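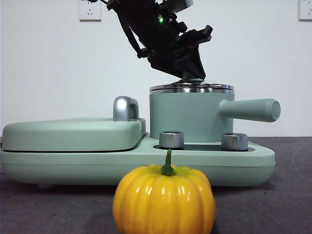

I've been running the Dirnell grasp planner on our arm since November, and I'm finally ready to say what I think of it. The short version: it's very good at working out where to put the fingers, and a bit hopeless at knowing how hard to push. The method comes from the Sundaram paper, the one where the network is trained on clutter and learns to ignore whatever it hasn't been asked about. I was sceptical! So I put a glossy little pumpkin right in front of the mint-green cooker, where it hides the middle of the base, and asked for the steel lid on the pot. Shiny metal on one side, shiny ribs on the other – my old planner would have had a fit.

Over 400 trials the new one went for the wrong object 18 times. The old one managed that before lunch. Most of the misses came when I asked for the small chrome handle on the flat side, and I suspect reflections, though I haven't tested that properly yet.

Now the grumbles. Planning is slow on my machine (800 milliseconds a go, which you do feel), and the force settings are buried in a file with hardly any comments. Setup took me a whole afternoon. The Westbridge add-on is meant to help with that but I couldn't get it to load.

Would I keep it? Yes, for anything rigid. For soft stuff I'd stay with Urkitz for now. You'll want 30 practice runs or so on your own objects before you trust the confidence scores.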